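Prikitz (home-built handheld grippers)

Prikitz is the name of a pair of handheld grippers that I put together with Kamol Kaewmanee, and also, a bit confusingly, of the little robot arm project they belong to. I'm writing this page for the Chaiyaporn workshop wiki, so if you were there in June and remember something differently, go ahead and edit it! 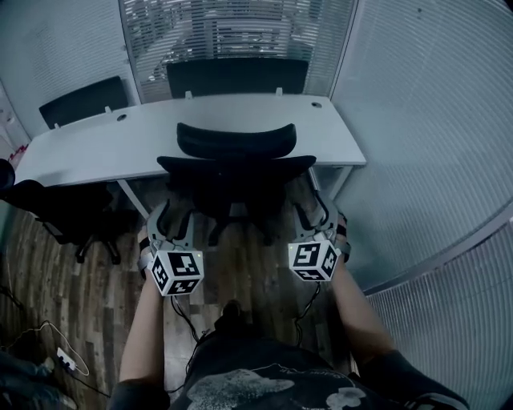
The name doesn't mean anything. Kamol typed it as a placeholder folder name and by the time we had a second version of the fingers it was on everything, including the parts bins.

Background

Kamol wanted an arm that could handle plain room chores, starting with pushing a chair back under a desk. It sounds like the easiest job in the world until you try to write it down as a list of motions. Where do you grab a mesh back? How hard do you pull before the casters swing around and the whole thing heads off sideways? We spent a couple of evenings arguing about it with a whiteboard and then gave up and decided to record ourselves doing it (which Kamol had wanted to do from the start, and I should say so in print).

Design

There are two grippers, one for each hand. The fingers are gray plastic, curved, and they open and close like a simple jaw. Behind the fingers sits a white cube with square black-and-white markers on its faces, and the tracking software works out where your hand is from those. Having markers on more than one face matters a lot - when you turn your wrist, one pattern rotates out of sight and another one comes into view.

The curve on the fingers took forever. The first set was straight and slid right off anything rounded. The second set had so much hook in it that you couldn't let go of a chair without dragging it along with you, which was funny for maybe an hour. What we have now is version 305 by file number, but please don't read anything into that. Kamol saves a new file every time he nudges a fillet.

A thin black cable runs from each gripper. I'd love to get rid of them someday, but for now you learn to keep your elbows in.

Assembly

Most of the build is printing and waiting. The cube gets glued up last, with Fastent, a slow-setting glue the workshop buys in big tubs, and you really do want the slow stuff, as you'll be squaring the faces against each other for a good while. My first cube was visibly crooked and the position readings wandered all over the place. I scraped it apart and started over.

Recording

We aim for 100 takes of a task before we change anything, and 200 if the furniture has been moved around in between. A take is short: walk up, grip, move the chair, let go. Blinds and glass walls gave the tracker some trouble early on, and turning the lights down a notch helped.

Illard

Illard is the arm itself, bolted to a rolling base, and it lives on its own page. It uses the same finger shape as the handhelds, so if you reprint one, reprint the other. So far it can line itself up with a chair back and close on it. The pull still needs work, and Kamol is redoing the wrist mount before we try it again.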